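Thread: Handheld gripper, finger pads and slipping spoons
Home Builds > Grippers and End Effectors

tinroof_sam
4 April 2024

I have been building a pair of handheld grippers since January, to record kitchen tasks for a small arm I want to run at home. Fingers are on a parallel linkage, trigger in the handle, camera above. The task is putting cutlery into a holder with dividers. Spoons are fine. Chopsticks roll in the fingers about one time in three. Pads are ribbed, printed in Bellar soft filament at 30 percent infill. Would you go softer, or change the ribs?

moth_and_gear

Change the ribs. If they run the same way as the chopstick, it sits in a groove or on a ridge and you never know which. I cut mine at 45 degrees and the rolling mostly stopped.

Veltgate_shed

I disagree. We tried angled ribs at the Veltgate workshop and they wore down at the corners in 200 grasps. Softer pads did more for us. Print at 16 percent and leave the ribs alone.

tinroof_sam

I can try both, one on each finger. What about glass? I worry more about that than the chopsticks.

moth_and_gear

Different pads on each finger will make your recordings hard to compare. Pick one. For glass, grip the rim and keep the trigger light. Do you have any stop on the linkage?

tinroof_sam

No stop yet – only my hand on the trigger. Fair point on the pads, I'll keep them matched. Both of these are in the kitchen, the first with the fingers open over the table and the second with them on the rim of a bowl.
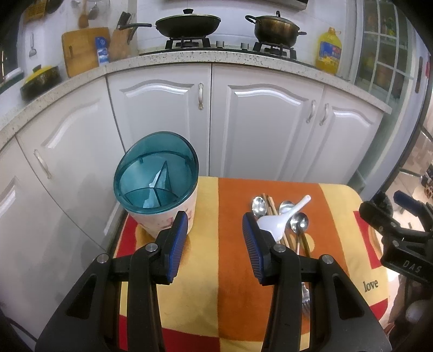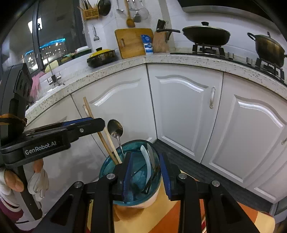
Brornholm_Dave

Put a hard stop on the linkage before you do any more glass. A screw and a locknut is enough. I also would not go as soft as 16 percent, the pad folds over on a thin edge and you lose the grip. I have 3000 cycles on a set at 30 and they still hold a fork.

Veltgate_shed

Ours never folded, but we had a stiff backing plate behind the pad. Without one I would agree with you.

tinroof_sam

No backing plate here. I'll add the stop first, then cut one set with angled ribs at 30.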